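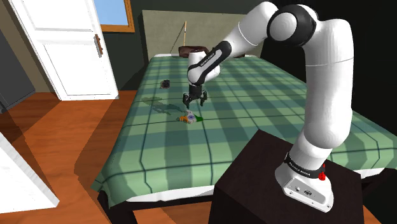 Renders: Mohsin Shaikh, from the Ulteo simulator

So I finally have numbers! If you've been following along you know I've spent most of the year since February trying to find out whether messy rooms make a better training ground for a grasping policy than the clean gray void everyone (me included) starts with. I built a house in simulation, put a Franka in it, and let the thing practice over a plaid blanket on a bed, and over a checkered tablecloth too, with the small items changed around between runs.

The method is pretty plain. I generated 3000 practice episodes and threw out the ones where the physics blew up - objects shooting through the ceiling, mostly - and that left me with 2817. Then I trained two copies of the same policy, one on those and one on the same number from the gray void, and tested both in 10 rooms neither had seen.

The cluttered-house policy won in eight of them. I did a little dance in the kitchen. What surprised me is where it won. I figured the extra objects would matter most, but when I swapped in plain tablecloths and kept everything else, a good chunk of the gain went away. Patterns and shadows seem to be doing a lot of the teaching, and I'd been treating them as decoration.

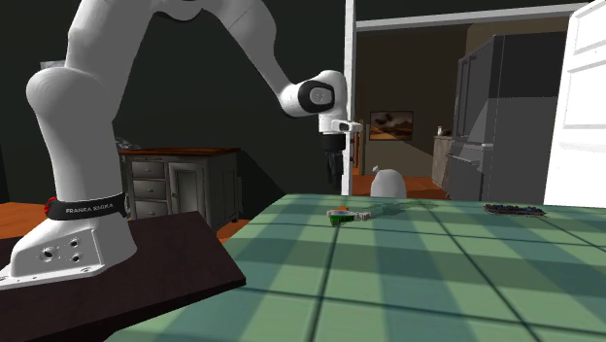
Trinidad Daza wrote back after I sent her the draft and said I should be careful with that claim, that eight out of 10 is a small test and a different random seed could easily make it six. She also wanted to know what happens with see-through objects. Fair on both counts. I'm rerunning everything with 13 seeds, which my poor desktop will be chewing on all week, and glass gets its own test after that (my depth images are hopeless with it so far). The config files are going up on Oketti once I've cleaned out my embarrassing comments.

Contact | © Mohsin Shaikh | Back to top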